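Forums > Furniture and Finishing > Tables and Desks > Pale desk top, oil or leave alone?

Pale desk top, oil or leave alone?

delyth_dafis
Thursday evening, and I have a desk top that's too nice for me. It's a Brekanden, second-hand, bought to replace the door-on-trestles I've been working at since university. The seller swore it was solid ash. My brother says it's veneer. My mother says it's lovely and could I stop going on about it.

I have two questions. What is it, and should I put anything on it? There's half a tin of Zoron oil in the shed that wants using up. The surface feels smooth already and I'm scared of turning it the colour of a chip shop.

Clearest view of the grain I've got, with the wavy bit towards the middle and right: 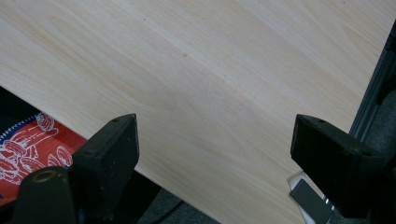

Reply 1 - levente_f
Your brother may have a point. Those flame shapes are what you get from a board cut a certain way, so they don't settle it by themselves. Look at the end. If the stripes on top carry on down through the edge, it's solid. If they stop dead and a different pattern starts, it's veneer, and you can stop paying attention to the seller.

Either way, leave the oil in the shed. It would sit on top of whatever finish is on there and go tacky, and you'd be peeling your sleeves off it until November.

Reply 2 - Amos R-O
Disagree on the oil. I did mine with Zoron over the factory finish, rubbed back with 500 grit first, and it's been fine. Slightly warmer in colour. My sleeves are intact.

Reply 3 - levente_f
Then you sanded through the factory finish, Amos, and were oiling bare wood. On a veneer that's a brave hobby.

Reply 4 - Amos R-O
I have a light touch.

Reply 5 - levente_f
You have a belt sander. You posted a thread about it.

Reply 6 - solene_b
Could be ash, could be something else pale with a stain on it, I wouldn't bet my lunch on a photo. The two tiny dark specks are probably just in the grain, but try a fingernail over them. If you can feel an edge, something has chipped or got stuck.

For cleaning I use a damp cloth, then a dry one. I bought Jitaru polish once and it left the desk smelling like a dentist's.

Reply 7 - delyth_dafis
Went and looked. The stripes on top stop at the edge and it's a completely different pattern underneath. So, veneer. My brother has been told and is being unbearable.

Specks are flat as anything. I paid 100 for it, if anyone would like to feel better about their own week.

Reply 8 - ovidiu.onu
100 is fair for a desk you like. Solid would have cost you more and cupped the first time you turned the heating on. Put a mat under the mug and get on with your work.

Reply 9 - Amos R-O
Still think a thin coat would look nice. Test it on the underside, give it 30 minutes and wipe it off.

Reply 10 - levente_f
The underside won't have the same finish on it, so the test tells you how the underside likes oil.

Reply 11 - delyth_dafis
No oil. I've given the tin to my brother, who can put it on his own desk. Ovidiu, does a cork mat mark a pale surface, or is felt better?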